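Report on the Open Day at Plallora

Course: Introduction to Automation, spring term
Submitted by: Hinata Hamada
Type of assignment: Site visit with written report

1. Why I went

The assignment sheet gave us a choice between reading four papers on grasp planning and going to look at a machine in person. I would like to say I weighed this carefully. The open day at Plallora was in May, it was a bus ride away, and there was lunch.

Plallora is a small company that works on household manipulation, meaning robots that pick things up in kitchens and put them down again in other parts of the same kitchen. They open their workshop to students and the public once a year. Our group was 16 people, mostly from my course, plus a few parents who had read the poster and expected something with legs.

My questions going in were these: how does the company decide what a robot should practice on, how much of what visitors see is the robot deciding for itself, and what happens when it goes wrong. I got decent answers to the first two. The third one answered itself at 11:20.

2. The site

The workshop is the back half of a building that used to sell flooring. You come in past a desk, sign a sheet promising not to reach over any yellow line, and get a sticker. Then there is a corridor with the posters that every robotics company owns, and then a set of practice kitchens.

Each kitchen has a name. The one we spent most time with is called Pralla. The second is called Kneževič, after the street where the founders first rented space. The sign has both accents on it and the engineers are proud of having got the printer to do them. The third was shut for repainting, and we were told it was the best one.

The control software is called Kedar. It does the planning, keeps the logs and stops the arm when something looks wrong. The staff talk about Kedar the way people talk about a landlord: Kedar won't allow that, Kedar wants it restarted, you'd have to ask Kedar.

3. How the demonstration was run

The morning had three parts. First came a talk with slides. Second, the arm did a set of short tasks by itself. Third, members of the public were allowed to drive it by hand with a controller, one at a time, with an engineer standing close by and breathing through her nose.

The talk was better than I expected. The main point was that a robot learning kitchen tasks needs many recorded attempts, and that the attempts have to differ from each other in boring ways. The cup moves a little to the left. The light changes. Someone swaps one box for another. The company's target is 1,000 recorded attempts per task before they try to train anything on it, and for the task we were going to see they had 859. I asked what happened with the other 141 and was told "you people are, hopefully, some of them." I have been called worse things than a data point.

I had imagined that the practice kitchens would be tidy, like a lab bench. They are set up to look lived in, and a lot of argument goes into this. The engineer giving the talk said that early on they worked with a bare counter and three colored blocks, and the arm got very good at it. Then they put it in front of an ordinary counter and it behaved like a guest who has been asked to find the spoons. 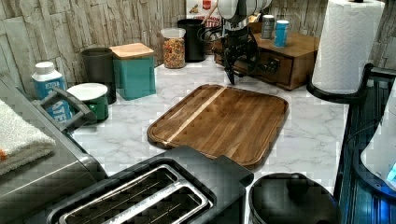 So the clutter is planned. A list on the wall says which kinds of objects may go out on a given day, and someone rearranges them between runs. There are rules for this as well. Nothing sharp goes out when visitors are present. Nothing gets swapped halfway through a run. If an object is broken, it is replaced with something similar but never identical, which means that whoever does the shopping has to stand in the store and think hard about canisters.

4. What the arm did

I took notes on the autonomous part. These are cleaned up a little, as my handwriting got worse whenever the arm moved fast.

Task one was to pick up a light container and move it to a marked spot. The arm waited long enough that one of the parents asked if it was on. Then it moved in, paused above the container, closed its gripper and carried it across without any trouble. Applause. It is odd how quickly people will clap for something they did themselves at breakfast.

Task two was the same with a heavier object. It took two tries. On the first, the gripper closed a bit too high and slid off, and the arm backed up to where it had started. The engineer explained that Kedar had noticed the grip was too wide for what it should be holding. I found this more impressive than the task that worked. Knowing that your hand is empty is apparently a hard problem, and I say this as someone who has walked to the bus stop without his keys.

Task three was to put one object behind another without knocking over the one in front. This was at 11:20. The arm came down at what looked to me like a sensible angle, clipped the object in front with the outside of its wrist, and stopped dead. A light went amber. It stayed that way for nine minutes while two engineers looked at a laptop and a third told us about the company's history, including some parts I suspect she was making longer on purpose.

The cause, when they found it, was the cables. The planner has a model of the arm and a model of the gripper, and it keeps both of those away from objects quite well. It has only a rough idea of the cables, and that morning one of them had been clipped a little further out than usual. The planner had been steering around this with an extra safety margin, which pushed the wrist over to the other side, which is the side that hit. I drew a diagram of this in my notebook and it is not included here because it looks like a duck.

5. Driving it by hand

I was fourth in line. The controller is a handle you hold in the air, and the arm copies the motion of your hand at a reduced scale. There is a trigger for the gripper. You watch the real arm if you are sensible, or the screen if you want to feel sick.

My task was to pick up a small can and put it down somewhere else. Things I learned, in order:

Depth is very hard. I closed the gripper on air twice, with total confidence both times.

The arm is slower than you are, so you overshoot, correct, and then overshoot the correction. The engineer called this "chasing." She told me to move, stop, look, and move again. It feels silly and it works.

Your wrist gets tired long before the robot does. The regular operators work in short shifts and swap out, and I now understand why there was a bowl of hand warmers on the desk.

I did get the can across. My attempt took just under two minutes and was saved to the log. Attempts by visitors are kept in a separate folder and checked before being used, and the engineer was very tactful about how many of them get through the checking.

6. What I asked afterward

Over lunch (sandwiches, good ones) I got some time with two of the engineers and went back to my three questions.

On choosing tasks: they pick ones that show up often in a normal home and that can be reset quickly. Reset time matters more than I would have guessed. If a run takes a minute and putting everything back takes five, your day is mostly putting things back. Several tasks that sound useful, such as anything involving flour, have been dropped for this reason.

On how much the robot decides: in the autonomous part, a person picks the task and presses start. The choice of where to grip and how to get there is made by the system. A person can stop it at any point but does not steer. I had half suspected someone behind a curtain. There was a curtain, and behind it was a vacuum cleaner.

On failure: they log it and keep it. Failed runs are marked with a reason from a fixed list, plus a comment box. I was shown a few of the comments. Most were plain ("slipped," "lighting"). One read only "why." It had been marked as resolved.

7. Evaluation

As a demonstration, the morning was uneven, and I think that made it more useful for this course. If all three tasks had gone well I would have written a page about how smooth it was and learned nothing about cables.

The weak point was the explanation of the software. Kedar came up in nearly every answer, but I still could not draw a block diagram of it that I would trust. I asked for one and was told it was on an older slide. A handout with the main parts and what passes between them would have helped, particularly for those of us who have to write it up.

The limits of my own report are clear enough. I saw one arm in one kitchen on one morning, and three autonomous tasks is too few to say anything about reliability. The company did not give success rates and I did not push, partly out of politeness and partly because I was holding a sandwich.

If I went again, I would ask to watch a full set of resets, start to finish. I would also like to know who writes the list on the wall and how often it changes. And I would get in line for the controller earlier, before my arms knew what they were in for.

8. Follow-up

I have emailed Plallora to ask for the older slide. The automatic reply says my message has been received and will be handled by Kedar.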